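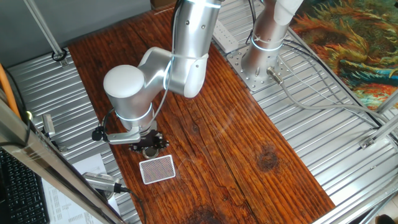 Thin flat things. That's what we ended up talking about for most of an hour, the planner lead at Draltura and me, though I'd come to ask about the release in December. Cards, lids, washers. Anything that sits so low on the wood that the fingers have to come within a hair of the table to get it.

"The planner doesn't like the last inch," the lead says. "It never has. It'll take you across the table beautifully and then it wants to hand you off."

Hand off to what? To Clisura, the contact layer, which runs on its own clock and doesn't care what the planner thought would happen. Used to be one program. Split in two last spring after an argument that went on for weeks, and the lead was on the losing side. "I was wrong. I wanted one config file. Now there's two and I've stopped complaining."

Quick version of how it works. Planner makes a path to a pose over the object. Wrist camera takes another look from there, the pose gets corrected, then Clisura takes over and goes down slow untill it feels something. If the correction is bigger than 20 millimeters it quits and replans. That number gets fought over a lot. Too small and the arm dithers. Too big and you're grabbing at wood.

Why not just trust the first look? "Knots," the lead says. "Wood grain. Glare. A clean white bench is easy, everybody's demo is on a clean white bench. We picked a tabletop with dark grain and knots all over the surface and left it."

They log everything. 1,714 pick attempts in the current set, each one with joint states, both clocks and whatever the planner was thinking. Tam is the replay tool, home grown, and the lead is prouder of Tam then of the planner. You drag a slider, it reruns the decision with today's code on the old data, shows you where the two part ways. "Before Tam we'd change a weight, run the arm all afternoon and argue over vibes."
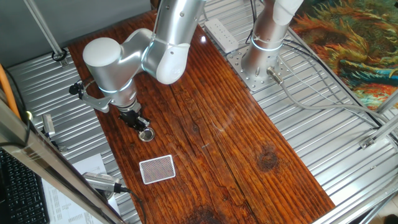

Adlow, reading a draft of this, wanted it noted that replay can't tell you what contact would have felt like under the new code, only what the planner would have chosen, and that people quote replay scores as if they were pick rates. Fair. I put it to the lead, who agreed faster than I expected. "Tam's for throwing out bad ideas. Good ones still go on the arm."

How many go on the arm? Of 51 changes queued since summer, most died in replay. The lead won't give me the exact split.

And the release? Clock sync first. The two logs drift, and a stale transform at the wrong moment puts the fingers off to one side. There's a patch. It's in review. "Ask me again in December," the lead says, already typing.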